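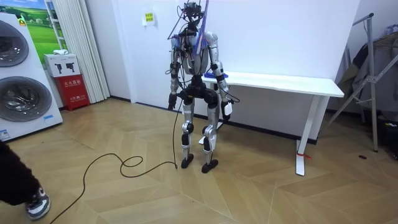
Fig. 4. Standing position, both feet on the floor, cable laid out across the floor.

Section 3. First Stand and Cable Check

This section replaces pages 228 onward of the Prarstead owner's guide for anyone following the Karabulut set-up notes. The factory text promises a first stand "in moments." We have never managed that and don't suggest you plan for it. Set aside a morning. Have Section 2 finished, with every joint reporting to the Plokberg control program, before you start.

CAUTION: The sales sheet calls the robot self-balancing. Treat that as a claim about a robot that is powered, calibrated and running the stand routine. At any other time it is a tall pile of metal that can fall on you.

1. Pick a flat, hard floor. Wood and tile are fine. Thick carpet is listed as supported, but we would leave it for much later.

2. Move chairs, bags and anything else you care about out of arm's reach of the robot on all sides. The guide asks for less room than this. Ignore it.

3. Attach the overhead support and take up the slack. Leave it attached through step 9.

4. Set both feet flat, slightly apart. A small front-to-back offset between the feet is all right at this stage. The toes should point forward.

5. Run the floor cable away from the feet. Loose loops are better than a tight line, but keep them out of the path of the first step.

Note: The Ultow wireless pack is sold as a replacement for the cable. Ours dropped its link often enough that we went back to the wire. Try it by all means, after you have a working wired set-up to compare it with.

6. Check the wiring at the head, chest and hips by hand with the power off. Each bundle needs enough play for the joint to turn through its full range. If a connector moves when you tug it lightly, reseat it.

7. Let both arms hang. Don't fold them or rest a hand on furniture, as the program reads this as a load and will lean the body to match.

8. Power on and wait for the ready message. The bar stops at 99 percent and can sit there for several minutes. Do not restart it.

9. Choose Stand, then Hold. Watch the knees. A slight tremble usually settles. If it grows, press Stop and go to error 533 in the back of the guide, whatever code the screen shows you. It is the only entry that covers the problem properly.

10. Repeat the hold 32 times before you try a step. The factory asks for three. We think three good holds tell you very little about the next one.

CAUTION: Keep people from walking through the work area while the robot is powered. One person stays at the Stop button and does nothing else.

Auto Recover is switched on by default. Turn it off under Motion, Safety. We will cover it in Section 5, along with our doubts about it.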